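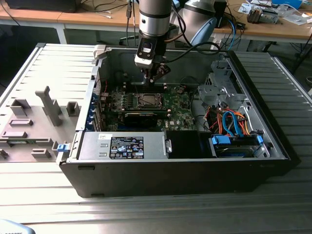 4.2 Prise en main du kit Skarnar sur des tours de bureau

J'en viens à la partie que j'attendais le plus (et que Wilson Mamani redoutait un peu) : mettre le kit Skarnar devant de vrais ordinateurs en fin de vie et regarder comment il s'en sort. Les essais sur plaque de calibration de la section 4.1 sont propres, les courbes sont jolies, mais un atelier de démontage, ça ne ressemble pas à une plaque de calibration. Une tour de bureau couchée sur le flanc, c'est du métal embouti, des nappes, des connecteurs cachés sous d'autres connecteurs, et des fabricants qui ont chacun leur idée de l'endroit où mettre un loquet.

Pour les lecteurs qui auraient sauté l'introduction, je rappelle ce que Hedudis vend sous ce nom. Le kit se compose d'un module de poignet, d'un capteur logé sur la face avant de ce module, d'une paire de doigts métalliques, du faisceau de câbles et d'une licence Plimivbridge, la couche logicielle qui fait le lien entre la perception et le contrôleur du bras. Le bras n'est pas fourni. On garde le sien, on visse le poignet au bout, on passe les câbles, on lance l'assistant. L'argument commercial tient en une phrase de la brochure, « opérationnel en une matinée », et j'avoue que c'est cette phrase qui m'a donné envie d'écrire l'article.

Chez nous, à Requena, la matinée a duré deux jours. Je ne mets pas tout sur le dos du fabricant : la première demi-journée est partie dans une histoire de bride mal serrée qui est entièrement de ma faute. Le reste, en revanche, vient de la documentation, qui saute allègrement l'étape où l'on déclare la longueur des doigts dans Plimivbridge. Tant que cette valeur reste à zéro, le logiciel accepte tout, n'affiche aucune alerte et décale chaque approche vers le bas. Avec une carte mère en dessous, on s'en rend compte assez vite !

4.2.1 Le poste et les machines

La figure 4 montre le poste en configuration d'essai. Le boîtier est ouvert et couché sur l'établi métallique à nervures, panneau latéral déposé à gauche, et le bras descend à la verticale au-dessus de la carte mère. On y voit bien la géométrie qui nous a occupés pendant toute la campagne : les doigts arrivent tout près des emplacements mémoire, juste à côté du socket du processeur, qui est à nu dans son cadre de maintien, sans refroidisseur. Le segment de bras que l'on devine derrière appartient à la deuxième unité, dont je parle en section 5.

Le protocole porte sur 52 tours de bureau, toutes issues du même gisement, ce qui est à la fois une chance et un défaut. Une chance parce que les comparaisons d'une machine à l'autre veulent dire quelque chose. Un défaut parce que je ne peux rien promettre à celles et ceux qui travaillent sur des arrivages mélangés, et je sais que ce sont les plus nombreux. J'y reviens dans les limites.

Chaque tour passait par la même séquence : localisation de la carte mère, approche des modules de mémoire, saisie, extraction, dépose dans un bac, puis tentative sur la baie de disque. Le panneau latéral était toujours retiré à la main avant l'essai, de même que le refroidisseur. J'ai hésité sur ce second point. Un relecteur d'une version antérieure m'avait fait remarquer qu'un poste vraiment autonome devrait s'en charger, et il a raison sur le principe, mais Hedudis n'annonce pas cette opération dans le périmètre du kit et je voulais évaluer ce qui est vendu. Juger un produit sur ce qu'il ne prétend pas faire, je trouve ça un peu facile.

4.2.2 Ce que voit le capteur, ce que font les doigts

Commençons par la bonne surprise, la localisation. Je m'attendais à passer des heures à régler l'éclairage et je n'y ai presque pas touché. Le capteur repère le contour de la carte sans broncher, y compris quand une carte d'extension est couchée en travers sous le socket, comme sur la machine de la figure 4. La colonne d'attaches bleues, le long du bord gauche de la carte, sert d'ailleurs de repère à notre script d'alignement. C'est un bricolage à nous, il n'y a rien de tel dans Plimivbridge, mais il nous a bien dépannés et je le joins volontiers au dépôt de code.

Là où ça se complique, c'est avec les câbles. Regardez le côté droit du boîtier, toujours sur la figure 4 : des câbles d'alimentation orange et rouges, des câbles de données SATA bleus, le tout entortillé au pied de la cage métallique et filant vers la baie de disque. Pour un opérateur humain, on pousse ça du dos de la main sans même y penser. Pour le planificateur de Plimivbridge, un câble est soit un obstacle rigide, soit rien du tout, selon le réglage d'une case à cocher (je n'exagère pas, c'est une seule case, dans le troisième onglet). En mode obstacle, la trajectoire vers la baie est refusée dès que le faisceau est un peu bombé. En mode transparent, le bras y va franchement et les doigts emportent parfois une nappe au passage.

Nous avons fini par adopter un compromis : mode obstacle pour la descente, mode transparent sur les derniers centimètres, avec une vitesse réduite. Ghizlane Hegazy a écrit la bascule en une après-midi, et je pense sincèrement que cette bascule devrait être livrée d'origine. Je l'ai dit au support de Hedudis, qui a répondu poliment que la demande était enregistrée.

Quant aux doigts, j'en pense beaucoup de bien. Ils sont assez fins pour passer entre deux composants, assez raides pour ne pas fléchir quand on tire, et le changement se fait avec une seule clé. Mon reproche concerne la course d'ouverture, un peu courte à mon goût dès que l'on sort de la mémoire pour s'attaquer à quelque chose de plus large. Sur la poignée en plastique bleu du tiroir de disque, par exemple, la prise est possible, mais il faut arriver pile dans l'axe. J'aurais aimé avoir une deuxième paire dans la mallette.

4.2.3 Le réglage de l'effort

C'est le point qui m'a fait changer d'avis en cours de route, donc je m'y attarde. Le réglage d'effort de serrage se fait sur une échelle interne graduée de 0 à 800, sans unité. Oui, sans unité ! La documentation parle de « niveaux » et laisse l'utilisateur se débrouiller. Ma première réaction a été franchement désagréable, et les brouillons de cette section en gardent la trace.

Wilson m'a convaincu de faire les choses sérieusement : monter un capteur de force entre les doigts, balayer l'échelle, et voir si la relation tenait dans le temps. Elle tient très bien. On obtient une courbe monotone, un peu molle dans le bas de l'échelle, régulière ensuite, et les relevés refaits en mai se superposent à ceux du début de campagne. Autrement dit, l'échelle est utilisable à condition d'y passer soi-même une heure ou deux avec un instrument. Pour la mémoire, nous sommes restés au niveau 300 pendant toute la série et je n'ai pas ressenti le besoin d'y toucher. En dessous, le module glisse entre les doigts au moment où les clips lâchent ; nettement au-dessus, on commence à marquer le circuit imprimé, ce qui est embêtant quand l'objectif est le réemploi.

Je précise, parce que la question revient à chaque présentation, que l'effort n'est pas asservi pendant l'extraction. Le kit serre, puis le bras tire. Si le module résiste, le poignet remonte l'information à Plimivbridge et le mouvement s'arrête, mais il n'y a pas de petit mouvement de bascule comme on le fait tous à la main, un coup à gauche, un coup à droite. Nous avons ajouté ce balancement dans notre propre script. Il apporte beaucoup pour très peu de lignes.

4.2.4 Vivre avec le kit au quotidien

Quelques remarques moins mesurables, que je préfère mettre ici plutôt que de les perdre dans une annexe. Le faisceau descend le long du bras et fait une boucle sur le côté ; cette boucle est indispensable pour laisser tourner le poignet, mais il faut la surveiller. Trop courte, elle tire sur le connecteur ; trop longue, elle va se promener du côté du deuxième bras. Nous avons repris son passage trois fois avant d'être contents, et il manque vraiment un schéma de cheminement dans le manuel.

Plimivbridge démarre lentement, et redémarre lentement aussi, ce qui est plus gênant. L'interface est claire une fois qu'on a compris que l'onglet « Tâches » ne contient pas les tâches, lesquelles se trouvent dans « Séquences ». L'export des journaux fonctionne bien, en texte brut, et j'ai pu reconstituer chaque essai sans passer par un format propriétaire. Pour quelqu'un qui fait de la recherche, ça compte énormément.

Le contrat de service comprend 6 interventions à distance par an. Nous en avons consommé deux, une pour l'affaire de la longueur des doigts, une autre pour une mise à jour qui avait effacé nos profils de serrage. Les deux fois, j'ai eu au bout du fil une personne qui connaissait le produit, et le problème a été réglé dans la journée. Je le note d'autant plus volontiers que je suis assez sévère sur la documentation.

4.2.5 Limites de cette évaluation

La première limite est le gisement unique, déjà évoquée. La deuxième tient au poste : la caméra, l'établi et la position du boîtier n'ont pas bougé de la campagne, et je ne sais pas comment le kit se comporterait avec une tour posée un peu de travers par un opérateur pressé. Ghizlane prépare une série avec des orientations tirées au hasard. La troisième, c'est nous : nos scripts d'alignement, de bascule et de balancement font partie du résultat, et un atelier qui sortirait le kit de sa mallette sans rien y ajouter n'obtiendrait pas la même chose. Le tableau 5 sépare donc les essais menés avec le logiciel d'origine de ceux menés avec nos ajouts, et c'est la première colonne qu'il faut lire si l'on envisage un achat.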